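Drerico Open Day: Gallery
Posted 2025-08-15

The Drerico automation shop opened its doors to customers and suppliers for one afternoon. The page covers the desktop disassembly and reassembly cell, which ran demonstrations at the far end of the hall. Visitors signed in at the front desk, collected safety glasses and were taken through in groups. The notes are short and assume some familiarity with cell layout.

The cell is built to handle used office desktops. Units come in through the Zornix returns program, are logged at the door and go to the cell with the side panel already off. The present program covers drives and memory. Fans, power supplies and anything with a glued cable are still done by hand at the next bench.

Cycle time was the first question from most groups. The drive step takes 58 seconds at demonstration speed, measured from the start of the approach to the release of the caddy. Production speed is higher and was not shown with visitors at the barrier.

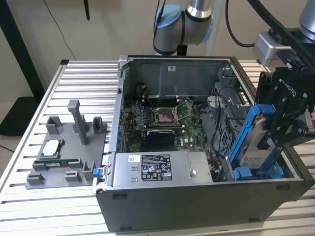 Drive handling is the step we have spent the most programming hours on. Caddies from different chassis vary in width and in how far they flex when squeezed, so grip force is set per model and stored with the part record. A caddy that bows under load will catch on the cage rails. The blue one in the Robotiq gripper is held with the drive already in it, which stiffens the plastic and allows a firmer grip than an empty caddy would take. Cables looped through the drive cage are the other hazard, and the approach path is taught separately for each case for that reason.

Fixture plate. Printed in-house in gray, with a recess or slot for each part the program handles. Plates are swapped when the case model changes. Memory modules are held horizontally in slots so that the gripper meets the long edge the same way every time. Slot clearance was opened up in January after parts began to stick. The revised drawing is available to suppliers on request.

Table. Slotted aluminum throughout. Clamps can go anywhere along the grooves, and a changeover needs one hex key. Case position is checked against a hard stop before each run. The top is wiped down between batches, as loose screws settle in the slots and are slow to get out.

Arms. The cell runs 2 collaborative arms on a shared controller. Only one may enter the case volume at a time. The interlock is handled in software and was tested in front of each group by requesting both moves together. The second request waits in the queue until the first arm reports clear.

Records. The cell has logged 2,114 drive cycles since the current gripper program was released. Failed picks are stored with the force trace and the case model. Most failures so far trace back to the case sitting slightly off the stop.

Software. Sequencing is done in Tahiri, with the part library kept in a separate file that operators can edit. Several visitors asked whether the library can be moved to another controller. It can, but the taught paths cannot, and they would have to be redone on site.

The adjoining bench, run by Fevodden, had the sorting line for recovered memory. It has its own page, linked from the open day index. Questions about the cell should go to the applications desk with the case model number in the subject line.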